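Molefe Robotics Workshop
Gripper Comparison: Pre-Use Safety and Inspection Checklist
Station 2, bench arm with interchangeable end effectors
Inspector: Nosipho Naidoo
Second signatory: Julián Toledo
Units under comparison: Gripper A (ribbed compliant fingers, Trikach), Gripper B (parallel jaw with flat pads, Toltex)

This checklist is to be completed before each comparison session and again whenever a gripper is changed over. Each item is marked Satisfactory, Attention or Fail. Any item marked Fail stops the session until the second signatory has cleared it in writing.

Section 1. Work area

1.1 Emergency stop within reach of the seated operator and tested from both sides of the bench. Satisfactory.
Comment: Tested with the arm moving at reduced speed, once with each gripper fitted.

1.2 Floor markings visible and walkway clear. Attention.
Comment: The tape on the corridor side has lifted at one corner. To be replaced before Thursday.

1.3 Loose cables kept outside the working reach of the arm. Attention.
Comment: The route agreed in October is not being followed consistently. Operators are reminded that a cable moved for convenience must be put back before power is applied.

1.4 Lighting adequate for the wrist camera, with no direct glare on the lens. Satisfactory.

Section 2. Arm and mounting

2.1 Tool flange bolts tightened and marked with paint. Satisfactory for both grippers.

2.2 Payload and centre of mass entered in the controller for the gripper fitted. Fail at first inspection, Satisfactory on recheck.
Comment: The values for Gripper B had been left in place after Gripper A was mounted. The arm drifted upwards slightly in hand-guiding mode, and this is how the error was found. Kagiso Pillay has added a prompt to the start-up screen. The prompt does not replace this check.

2.3 Speed limit set to 200 mm per second for all contact trials. Satisfactory.

2.4 Wrist camera bracket secure, lens clean. Satisfactory.
Comment: The bracket fits both grippers, but the view has to be recalibrated after each changeover. Please record the calibration result on the session sheet, including when it is unchanged.

Section 3. Gripper A, compliant fingers

3.1 Fingers free from splits, tears and flattened ridges. Satisfactory.
Comment: Inspect between the ridges as well as along the gripping face. On the previous pair, wear began at the base of the slots and was missed on two visits. That pair was withdrawn at 3,000 cycles and is kept in the Potville store for reference.

3.2 Both fingers seated fully and closing evenly. Satisfactory.

3.3 Holding trial on thin-walled drinks cans. Satisfactory, with comments.
Comment: The lower half of the can is the agreed gripping position. The test sheet calls for 21 grasps, and all were completed without a drop or a visible dent. Ji-hoon Kang noted that the can may turn a little as the fingers close, so a trial that depends on the position of the pull tab should include a second camera check after the grasp.

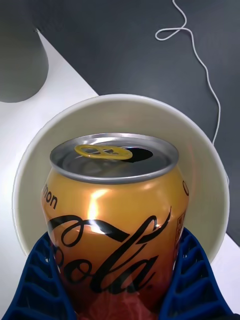 3.4 Closing force limited in software and the limit confirmed with the hand gauge. Satisfactory.
Comment: The limit must be confirmed with the gauge and not read from the screen alone. The two readings agreed on this visit.

3.5 Release complete, with no sticking. Attention.
Comment: Sugar residue makes the fingers tacky. Wipe them with a damp cloth between sets and allow them to dry fully before the next grasp. Solvent cleaners are not permitted on compliant parts.

Section 4. Gripper B, parallel jaw

4.1 Pads firmly bonded, edges not lifting. Satisfactory.

4.2 Finger trap guard fitted. Satisfactory.
Comment: The guard restricts the approach to low objects. It is to stay on during all trials, and results should be reported with the guard in place.

4.3 Holding trial on thin-walled drinks cans. Attention.
Comment: 8 of the grasps left a shallow dent at the pad edge. Lowering the force cured the denting, but the can then slipped during the lift. Lamduan Jaidee has asked for wider pads before the trial is repeated. Until they arrive, Gripper B is approved for rigid objects only.

Section 5. Handling of test objects

5.1 Opened cans emptied and rinsed before use. To be confirmed by the operator at each session.

5.2 Sharp edges checked by eye, and gloves worn when clearing damaged cans. Satisfactory.

5.3 Crockery inspected for chips and removed from the bench if damaged. Satisfactory.

Outcome

Gripper A may continue in use subject to items 1.3 and 3.5. Gripper B may continue in use subject to the restriction at 4.3. Item 1.2 is assigned to Kagiso Pillay. Completed sheets should be placed in the station folder - not left on the bench - and a copy sent to Julián Toledo for signature.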